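Nusteten Gripper Comparison

The Nusteten Gripper Comparison is a test program for robotic end effectors, run by the engineering firm Kastov at its workshop in Buner. It measures how well different grippers handle the small parts of a desktop computer, including processors and memory modules. The program was started in July by Solveig Sjögren and Periklis Kourkoulas, and its first report was released on October 28, 2018.

Background

Most published gripper tests of the period used blocks, cups and balls. Kastov, which sells planning software to repair and recycling companies, found that such tests said little about parts with thin edges, or parts that must be set down square in a tight recess. The company adapted an earlier procedure written by Orla Moynihan for the instrument maker Mac Giolla. The adapted version kept her scoring sheet but replaced her brass test pieces with computer hardware.

Method

Each gripper is tried on the same set of tasks inside an opened tower computer. Small parts are presented in a 3D-printed fixture, which holds them in known positions. A run consists of picking up one part, carrying it over the case, lowering it to its place and letting go. The operator may stop the arm at any time, and a stopped run is scored as a failure.

A full series for one gripper is 300 runs. Grip force is set before the series begins and may not be changed during it. Three types were entered in the first round: a parallel two-finger gripper, a suction cup on a short stem, and a multi-finger gripper with jointed fingers. The suction series reached 304 runs – four were repeated after a fault in the air supply.

Results

The suction cup had the fewest failures on processors, whose flat lids gave it a good seal. It could not hold memory modules on edge and was withdrawn from that task. The parallel gripper gave the steadiest results on modules, with 21 failures. The multi-finger gripper was slower than either, and its width made it hard to work close to the drive cage, but it was the only entry to complete every task without a change of tooling. Changing tools added 10 minutes to a session for the other two.

The report made no overall ranking. It advised buyers to judge a gripper by the parts they expect to handle most often.

Reception

The comparison was taken up by several small repair firms. Criticism has centered on the fixed grip force, which some readers considered unfair to grippers with jointed fingers. 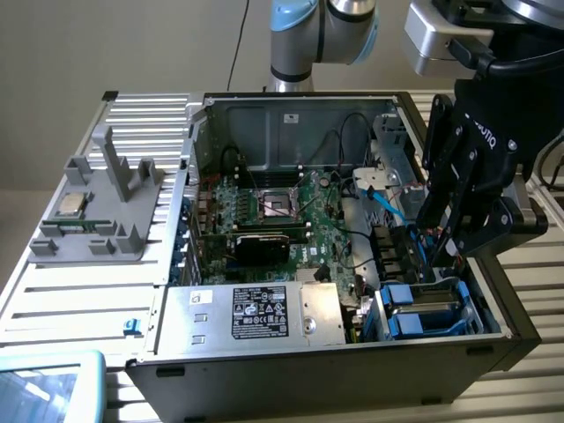 Bláthnaid Nic Aodha replied that the fixed force was the weakest part of the procedure, and that a second round should let each operator set the force once for every type of part.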